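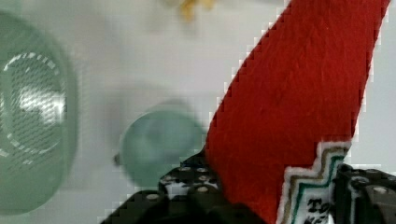
Red felt between the fingers at the Wokia open day, Femby hall.

How to Watch a Robot Demo Without Being Sold One

Wokia opened its doors on a Thursday in May, and I went with a notebook and a bad attitude. The invitation promised "household handling at a human level." I have read that line from other companies. What follows is the method I use at these things, with notes from the Wokia tables so you can see how it plays out.

Step 1. Get there before the talk

Doors were at 3 and the talk was later. Go straight to the tables. Staff are still setting up, and they answer questions in plain words because the slides haven't started yet. Ask who put the objects down and whether they go back in the same spots each time. At Wokia they said "more or less the same." Write that down word for word.

Step 2. Ask what counts as a success

The handout claimed 53 good runs in a row. Good at what? Picking a thing up is one task. Putting it where it belongs is another, and letting go cleanly is a third. My handout didn't separate them. If yours doesn't either, draw three columns in your notebook and keep your own score.

Step 3. Pay attention to what they chose to pick up

Cloth is a fair thing to show, and I give them credit for including it. Felt folds and sags, and a grip that suits a bottle may do nothing useful with it. But felt is also fuzzy and easy to pinch. Ask for a thin dish towel, or a silk scarf if somebody is wearing one.

Bottles deserve the same suspicion. Ask whether the ketchup is full, half full or empty. A squeeze bottle with nothing in it weighs next to nothing. My guide didn't know and went off to find out, and I didn't see him again before the break.

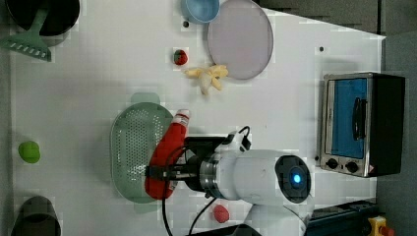
Tuncer wrote in after I posted my first notes to say I was being unfair on this point: weight is the easy part, and any arm that size can lift a full bottle. The hard part is finding the thing when it's leaning on something else, and I should have scored that instead. Fair enough. Add a column for it. I would still like to know what was in the bottle.

Step 4. Look at the whole table

Don't stare at the gripper. Everyone does, and presenters know it. Look at how far apart the objects are. Toy fruit scattered over a white top is a long way from my kitchen counter, where the strawberries would be under the mail. Check the lighting too. Then ask for one small change – turn the plate over, or slide the bowl behind the oven. A polite no tells you something. A yes followed by a long wait tells you more.

I asked at 4:15. I got a yes and a long wait.
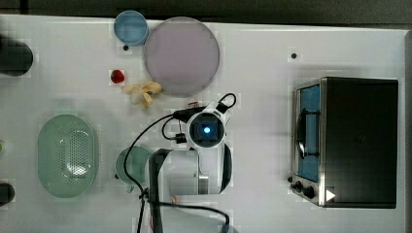 Posted by Mastik | Workshop Notes | Filed under: Robots, Open Days

Step 5. Time it yourself

Use your phone. Start when the arm first moves and stop when it is back at rest, with the object let go. Include the pauses. The run I timed took 42 seconds for one object, and the speaker later called the system "near real time." I'm not sure what that means. I could clear that table in the same 42 seconds with a cup of coffee in one hand.

Step 6. Watch the people as well

Find out who is allowed to step in, and when. Is there a person with a hand near the stop button? That's good practice and I would worry if there weren't. But every time somebody reaches in to nudge an object, that run goes in your failed column, whatever the speaker says. 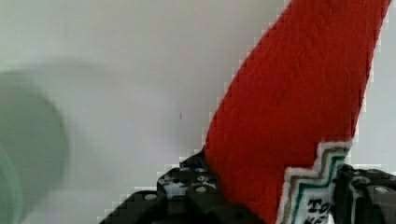

Ask how many practice runs went into each task, too. For the cloth, the answer was 1625. I don't hold the number against them, and I was glad to get a straight answer. It does change how you read the word "learns" on the banner, though. Ask the follow-up: how many of those used this same piece of cloth? The reply I got was "a good share."

Step 7. Write it up the same night

Your memory will be kinder to the demo by morning. Put the scores down first, then the quotes, then your opinion. Send the company a copy – I sent mine to Wokia with the open questions marked, starting with the ketchup. If they answer, I'll add it under this post.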